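clullar-users mailing list archive
Subject: Re: grasp frame drift between wrist and overhead calibration
Date: 26 December 2023

On the question from the Pevia integration thread:

> We run Clullar with one fixed camera and one wrist camera. Pick poses
> from the fixed camera are fine in the middle of the bench and wrong
> near the ends. If we re-run hand-eye on the wrist camera the error
> moves but does not go away. Is the planner using the right frame? We
> have tried both settings of frame_policy and see no difference. Also,
> is there any reason to keep the fixed camera in the loop once the arm
> is above the part?

Short answer: the planner is using the frame you gave it. frame_policy is only read at startup, so if you changed it with the parameter tool on a live session you tested the same setting twice. Put it in the config file and restart the node.

Longer answer. There are two transforms in the chain and they fail differently. An error in the fixed camera extrinsics scales with distance from the board position used in calibration, which matches what you see at the ends of the bench. An error in hand-eye is close to constant in the gripper frame and rotates with the wrist. Recalibrating hand-eye to cure the first one only trades offsets.

Test before you touch either calibration. Command the same pick at wrist yaw 0 and yaw 180 and log the residual in both base and tool coordinates. If it stays put in base, look at the fixed camera. If it flips with the wrist, look at hand-eye. Our cell (config name Hadari) has the CPU and memory fixture next to an open desktop chassis, and we localize fixture and motherboard as separate objects, each with its own frame:
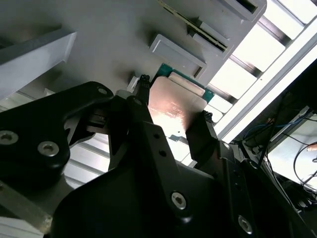
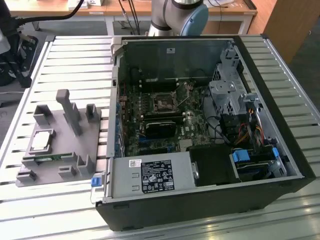
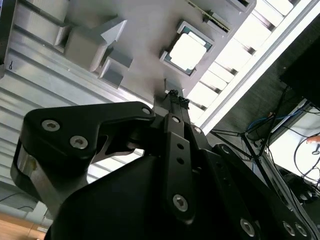
We dropped the single "bench" frame in May. With it, any shift of the chassis relative to the fixture showed up as place error at the socket and we wasted a lot of time blaming the grasp. Now the planner gets fixture_T and board_T independently, and the pick and place segments are solved against their own parent. The transit segment between them is solved in base with loose tolerances.

On your last question, we keep the fixed camera for coarse pose and for the check that the socket is clear. Below the approach height it is ignored. The switch is hard, with no blending. We tried blending and the weighted pose jumped whenever one detector lost a feature, and the controller followed the jump.

Settings we run now:

coarse_source: fixed
fine_source: wrist
handover_height_mm: 58
pose_timeout_ms: 300
max_retries: 2
frame_policy: per_object

pose_timeout_ms matters more than it looks. If the wrist pose is older than the timeout the planner falls back to the last coarse pose without raising anything above DEBUG. I consider that a bug and have a patch against the Pearce branch that makes it abort the segment. Until it is merged, grep your logs for "stale fine pose". You may find that some of your end-of-bench failures are this and have nothing to do with calibration.

One more thing on reflective parts. Heat spreaders saturate easily under overhead panels and the edge detector then fits the highlight boundary. We fit the substrate outline where it is visible and mask everything above the saturation threshold. Fixed exposure on the wrist camera, auto exposure off. The mask is in the perception package under filters, disabled by default.

If you post the yaw test logs, include the tf dump from the same session.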